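Peg board tasks: does "placed" mean seated or just in the hole?

213 views · 4 min read

doolan_dave
We have a rule sheet for our sim benchmark that runs to 1696 words and spends exactly one of them on what counts as success. The word is "placed." I have now sat through two calls on what "placed" means and I would like my youth back. What do the rest of you write down?

prornetti
Contact with the bottom of the hole, gripper open, peg still there after 300 sim steps. Anything less and people will score a peg that's leaning on the rim and thinking about it.

hapeta_r
300 steps at what step size? You can make that a long wait or a blink depending on your settings, and I have met people who picked the blink. Write it in seconds.

prornetti
Fine, seconds. The point stands.

JSandhu
Disagree with the gripper open part. Half our boards get picked up and moved after the pegs go in, and if the rule only knows about released pegs on a parked board, you learn nothing about whether they're seated. We check again while the board is held. Horkholm's old sheet did it this way and I never heard a good argument against it.

hapeta_r
The good argument is that you're now grading two things and calling it one number. If the arm squeezes the board crooked and a peg pops out, was that a bad insertion or a bad grasp? Two rules, two columns.

JSandhu
Two columns is what I do. I just don't let anyone publish the first one without the second.

fostico_fan
Can we also talk about layouts? Our sheet says "pegs arranged per the target pattern" and then leaves the pattern to a file no one can find. Last May somebody scored a mirrored layout as perfect. It was a very good mirror image, I'll give them that.

doolan_dave
This is the one that keeps me up. My current draft says the board label has to be printed on the board, and you read rows from the top and columns from the left with the label at lower left. If the label's anywhere else, you've got the board turned and you don't get to score it.

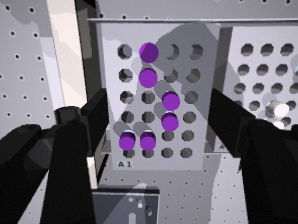
I also want the pattern written out as row and column pairs in the log, every run, even if it never changes. Yes, it's tedious. So is redoing over 300 runs — ask me how I know.

prornetti
Row and column pairs starting from zero or one?

doolan_dave
I hate that you asked. One.

hapeta_r
Zero.

JSandhu
And there goes the afternoon. Put whichever you like in the header, but put it in the header.

fostico_fan
Dave, will you post the draft when it's done? Ours still says "placed" too.

doolan_dave
Once the zero people and the one people stop messaging me privately, sure.

6 people follow this thread · 4 shares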